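Progress report to the Grirton Community Fund
Tedden Neighbourhood House: Home Furnishings Library
Second report, Aug 6, 2021

What the grant covers

The grant pays for the second year of the furnishings library at Tedden Neighbourhood House. The library lends household furniture and kitchen goods to people moving into unfurnished rentals, mostly families leaving short-term housing and older people moving to smaller units. Borrowers keep the items for up to a year. After that they can return them, swap them or keep them for a small donation.

The first report dealt with the lease on the Soler Street storeroom and the purchase of shelving. This one covers the period since then. It follows the headings in the funding agreement, with a note at the end on matters we would like to discuss before the final report.

Lending

We recorded 2,206 loans in the period. A loan is counted as one item going out, so a kitchen table and its chairs are entered separately. Kitchen goods made up the largest share, followed by bedding, chairs and small tables. Dressers and wardrobes are a smaller part of the count but take up most of the van's time, and they are the items with the longest wait.

The wait for a dresser grew over the winter. Donated dressers are often too wide for the bedrooms in the Ploltel flats, and several were sent back on delivery day when they would not go around the landing. We now ask for the width of the bedroom door and the turn at the top of the stairs when a request is taken. Returns on delivery day have dropped and the van crew are happier with it. We do still get people who guess, and we have put a tape measure in the information pack for that reason.

Storage pieces we can offer are listed in the catalogue by height and depth, and lighter timber items are kept together at the front of the storeroom.
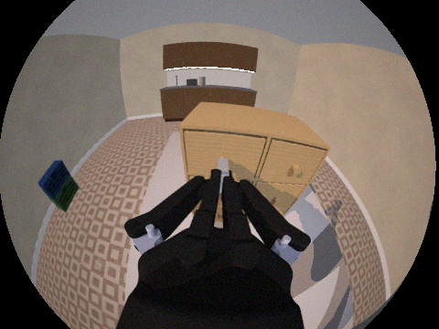 Light wood cabinet, bedroom storage section.

Storeroom

The storeroom is full more often than not. The lease gives us the ground floor and half the mezzanine. We had planned to use the mezzanine for soft goods only, but the stair is too narrow for some of the bagged quilts and we have moved these downstairs to the old office. The mezzanine now holds lamps, pictures, small appliances waiting for an electrical check, and the spare table legs.

The roof leak mentioned in the first report was repaired by the landlord in the second month of the period. We lost four mattresses before the work was done. They were not insured, as the policy excludes water coming in through a known defect, and we have written the loss into the budget table under damaged stock. We have since changed the policy. The new premium is higher and the difference has been met from our own funds.

Electrical checks are done by an outside firm that comes every second week. The cost has been close to budget. Kettles and toasters pass most of the time. Older heaters do not, and we have stopped taking them.

Repairs and the workroom

The repair bench opened in the back room at Tedden as planned. Work so far has been mostly regluing chairs, replacing drawer runners, and sanding and oiling tabletops. Twenty people have signed up for the repair sessions and a core group comes each time. Numbers dipped during the weeks when the centre limited room bookings, and we ran shorter sessions with fewer people until the limit was lifted.

Tabletops have been the most useful thing to repair. People will accept a scratched leg but they want a clean surface to eat at, and a table with water rings can sit in the storeroom for months. The group now does the top first and leaves the rest unless something is unsafe. We buy oil and sandpaper in bulk through the men's shed at Grirton, which has kept the consumables line well under budget. 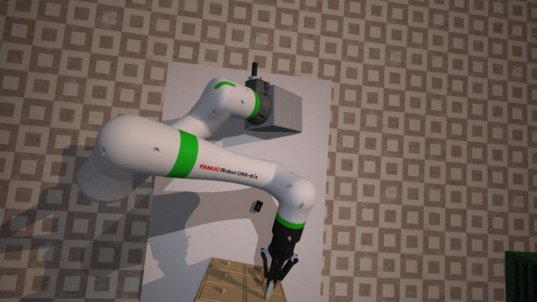 One borrower wrote on the return card: We had the round table for nine months and ate every meal at it. I would have kept it but my sister gave us hers. Could you please offer chairs with arms? My dad can't get up from the plain ones.

We have had similar comments from other older borrowers and have started asking donors for chairs with arms. Supply is poor. The group has looked at adding arms to plain chairs and decided against it on safety grounds. Instead we have set aside part of the purchasing line for second-hand carver chairs, which come up fairly often at the auction rooms in Ploltel. Two have been bought to date and both went out straight away.

Return cards are a new thing this period. They go out with the delivery sheet and ask what was useful, what was not, and whether anything was missing. Around half come back. The most common request is for curtains, which we do not currently lend. Rods and brackets have to be fixed to the wall and many tenants are not allowed to do it. We are looking into tension rods.

Safety

There was one injury in the period. A member of the delivery crew strained a shoulder carrying a fridge down an outside stair. The crew member was off for a short time and has returned to full duties. Following this we no longer move fridges on outside stairs without a powered trolley, which we hire when needed. The hire cost is small but was not in the original budget.

Two recalls affected our stock, one for a cot and one for a bunk bed. The items were traced through the loan records and collected. The families were given replacements on the same visit.

We also reviewed how tall furniture is supplied to homes with small children. Every chest of drawers now leaves the storeroom with a wall strap, a printed sheet and a short talk from the crew at the door. The main risk is a child opening the lower drawers and climbing. 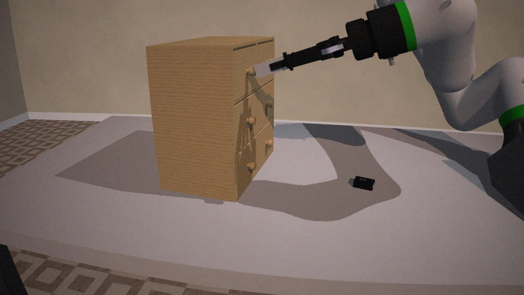 Fixing straps has been harder than we expected, mainly because of tenancy rules. Some agents in the Soler area give permission by email within the day and others take weeks, and the item sits unstrapped or undelivered while we wait. We have written a standard letter that tenants can send with their application and it has shortened the wait in most cases. Until permission comes through, the crew stand the item hard up against a wall, check that it doesn't rock, and ask the family to keep heavier things in the bottom. A three-level dresser with round knobs, like the wooden one shown, gets the same treatment as the taller pieces, as knobs give small hands something to pull on. We had earlier treated dressers of that kind as low risk and only strapped the tallboys. The change came in with the new delivery sheet and applies to all loans of this type, including renewals.

Staffing

The coordinator position is filled at four days a week. The driver position was vacant for part of the period and was covered by casual hours, which cost more per hour but less overall. The saving has been carried forward and we ask that it be put toward the powered trolley, either as further hire or as part of the purchase price. A quote is attached.

Training completed in the period was manual handling, first aid refreshers and a half-day session on privacy. The privacy session led to a change in how we store borrower addresses. Paper delivery sheets are now shredded at the end of each run and the signed loan form is kept in the locked cabinet in the office.

Budget

The full table is at Attachment A. Spending is slightly below plan. The main differences are driver wages (under), consumables (under), van fuel (over), damaged stock (over) and trolley hire (not budgeted). Van fuel is over because of longer runs to Grirton, where requests have grown faster than in Tedden. We expect this to continue and would like to group Grirton deliveries into a single run each week.

Matters for discussion

We would like the fund's view on the following before the final report.

Whether the driver wage saving can be used for the trolley.

Whether purchased chairs can be sold to borrowers at the end of the loan, or must stay in the library. The agreement covers donated items only.

Whether the target for wardrobes can be combined with the target for dressers. We are ahead on one and behind on the other, and borrowers often take whichever will fit the room.

The Soler Street lease comes up for renewal before the grant ends. The landlord has offered the same terms with the whole of the mezzanine included. We intend to accept unless the fund has concerns, and will send a copy of the signed lease with the next report.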